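Skedomo Arm Build Guide
Section 3: First grip in the simulator

Do this section before you bolt the real arm to your bench. It's the most fun you can have with the build before any screws go in, and whatever you get wrong costs you a restart and nothing more!

You will need the finished wrist file from Section 2 and the Evura room loaded.

1. Open the gripper panel and set Finger Travel to 1000. That is fully open.

2. Pick a flat item from the prop list. Thin things are the best teachers, and the purple card is a great one to begin with.

3. Jog the wrist until the card sits between the two fingers, then lower Finger Travel in small steps. Stop at 300 and look from the wrist view.

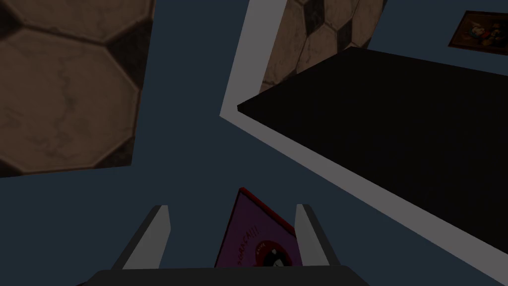

4. Set Grip Hold to 13 and save the pose as HOLD.

Note: Grip Hold goes back to its default whenever you reload the room. Save first, then play.

CAUTION: Never copy Grip Hold straight to the real arm. The hobby servos in the Valladari kit can strip their gears if they push against a hard stop.

5. Load an empty grip again, open the fingers wide, and swing the wrist toward the wall with the framed pictures. Keep the speed at 3 while you learn how far the arm reaches. Watching it sweep across that tiled floor is a real treat.

6. Save this pose as OPEN.

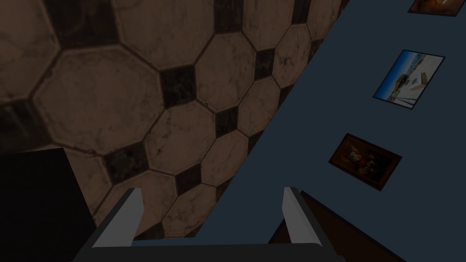 Uniyal adds that a slower swing is worth keeping even after the poses are saved, and that anyone building on a shared bench should run HOLD and OPEN back to back several times before plugging in the servo board.

7. Close the gripper panel and export both poses. Section 4 starts with the wiring.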